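Chamado 3313
Produto: Zutilari (gestão de estoque e pedidos)
Cliente: Suwannarat Tecidos e Estofados
Aberto por: Rattana Mahawong
Data de abertura: 6 de setembro de 2020
Prioridade: média
Situação: resolvido, aguardando confirmação do cliente

Descrição do problema

Depois da importação da planilha de tecidos, os nomes com acento aparecem errados na tela de produtos. "Algodão cru" virou "AlgodÃ£o cru" e "Linho médio" virou "Linho mÃ©dio". A busca por "algodão" não traz resultado nenhum. Se eu digito só "algod", os itens aparecem. As etiquetas saem com o mesmo defeito. A planilha tem 1.007 linhas e abre normal no meu computador.

Resposta do suporte

Rattana, obrigado pelo relato. Para seguir, precisamos de:
- o arquivo CSV exatamente como foi importado, sem abrir e salvar de novo;
- o programa usado para gerar o arquivo;
- a opção marcada no campo "Codificação" da tela de importação.

Por favor não edite os nomes à mão por enquanto. A correção manual gera uma nova versão do cadastro e atrapalha a comparação.

Resposta do cliente

Arquivo anexado. Foi exportado do sistema antigo, o Mutport, e mandei direto para o Zutilari. Não mexi no campo Codificação, ficou como estava. Já tinha corrigido três nomes antes de ler a mensagem, todos da família dos linhos. O problema é só no texto mesmo.

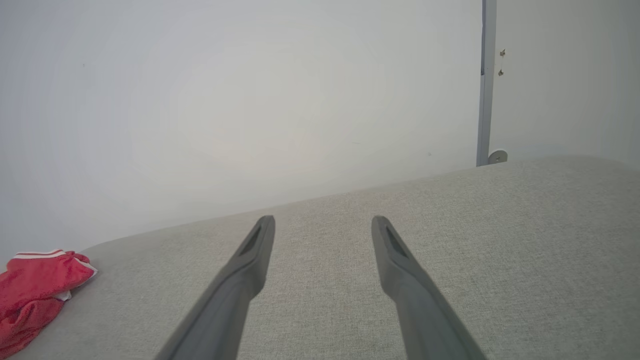

Análise

O arquivo enviado está em UTF-8 sem BOM. O campo "Codificação" estava em "Automática". Nesse modo o importador lê as primeiras linhas e decide. Como as linhas iniciais desse arquivo só têm códigos e nomes sem acento, ele assumiu Windows-1252 para o arquivo inteiro. Cada letra acentuada foi gravada como dois caracteres.

Reproduzimos em ambiente de teste com o mesmo CSV:
Automática: nomes errados.
Windows-1252: nomes errados, resultado idêntico.
UTF-8: nomes corretos, busca funcionando.

O banco de dados está em UTF-8 e não foi alterado. Itens cadastrados pela tela, com acento, continuam corretos.

Uma primeira tentativa foi reimportar com a opção "Atualizar existentes". Não serviu: a atualização casa os registros pelo nome quando a coluna "codigo_externo" não está mapeada, e os nomes não batem mais. No teste, os itens com acento foram duplicados. Não façam isso em produção.

Procedimento aplicado

1. Cópia de segurança do cadastro de produtos do cliente.
2. Em Importações > Histórico, selecionar o lote e clicar em "Desfazer lote".
3. O sistema recusou os três itens editados à mão. Foram excluídos individualmente, com autorização do cliente.
4. Nova importação do mesmo arquivo, com Codificação em UTF-8 e "codigo_externo" mapeado.
5. Reconstrução do índice de busca em Ferramentas > Índices. Levou 7 minutos.
6. Impressão de etiqueta de teste para "Algodão cru". Saiu correta.

As fotos ficam ligadas ao código do item e voltaram sozinhas após o passo 4. Saldos de estoque conferidos contra a cópia, sem diferença.

Resposta do cliente

A busca voltou. Uma dúvida: as etiquetas que imprimi com o nome errado ainda servem? O código de barras é lido normalmente no depósito de Flurkthorpe.

Resposta do suporte

Servem. O código de barras usa só o código do item, que não mudou. Se quiser trocar apenas as que ficam à vista do público, filtre por data de impressão em Etiquetas > Histórico.

Nas próximas cargas vindas do Mutport, escolha UTF-8 na lista antes de clicar em "Importar". O campo volta para "Automática" a cada sessão. Abrimos um pedido interno para que a detecção leia o arquivo completo, ainda sem previsão de versão.

O chamado fecha sozinho em 7 dias se não houver resposta.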